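The winter basket, and a table I'm a little in love with

So November got me. I went to grab gloves on my way out the door one morning and came back with two lefts and a dog leash, and I decided that was it, the basket by the door was getting emptied. All of it! Onto the big table in the back room, where the light is good and I can't pretend I haven't seen it. 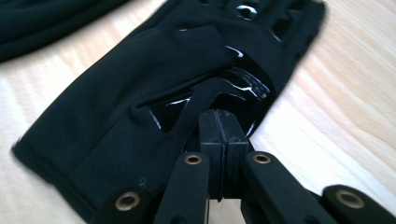
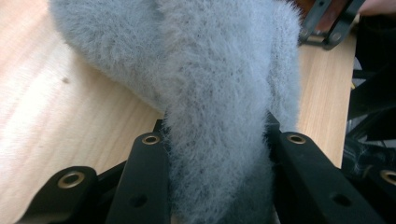
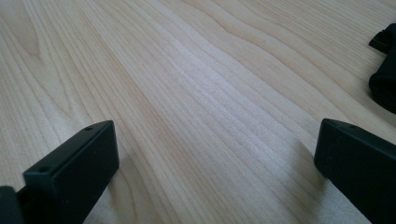 Black glove, fuzzy thing, and then just table.

The glove first. I've had these black ones with the shiny patent-looking panels on the back for years and I still love them, even though the panels serve no purpose I can think of (warmth? no. grip? definitely no). The knit part is getting fuzzy and there are little loose fibers along the cuff hem. I keep meaning to run a lint shaver over them and then I remember the sweater I put a hole in last spring, and I put the shaver back in the drawer. They'll stay fuzzy. The plan for this year is to clip each pair together with a clothespin the second they come off my hands. I give it until the first real snow.

Then the pale blue-gray fluff. It's so soft, and it sheds on everything I own, my coat, the couch, the car. I wash that kind of stuff in a mesh bag on cold and let it air dry, and then give it a good shake outside, and it still leaves a trail. My sister says that anything that hairy should be paying rent. I'm keeping it. It went in the soft pile, which by lunchtime was much bigger than the sensible pile.

And okay, the table. We bought it from Bent Hallgrímsson, who was clearing out his workshop over in Enmont, and he wanted 525 for it, and I said I'd have to think, and then I thought for as long as it took to walk back to the car. Look at that grain! It ripples, and up toward one corner there's that pointed arch, like a church window. We'd been looking at one at Furnbridge that was 88 dollars less and perfectly nice and I would have forgotten what it looked like by Christmas. It took two of us plus a neighbor to get this one through the back door, and there's still a mark on the door trim that we are not discussing.

I wipe it down with a barely damp cloth and that's the whole routine. Bent told me to leave it alone otherwise, and leaving things alone is a kind of housework I'm good at.

Anyway, the basket. Eight things went back in it, the rest got split between the donate bag and a shelf in the hall closet, and the single gloves are in a shoebox waiting for their partners to show up. If you have a better system for singles, tell me in the comments, the shoebox is already getting full. Next up is the scarf drawer, but I'm going to need more coffee for that one.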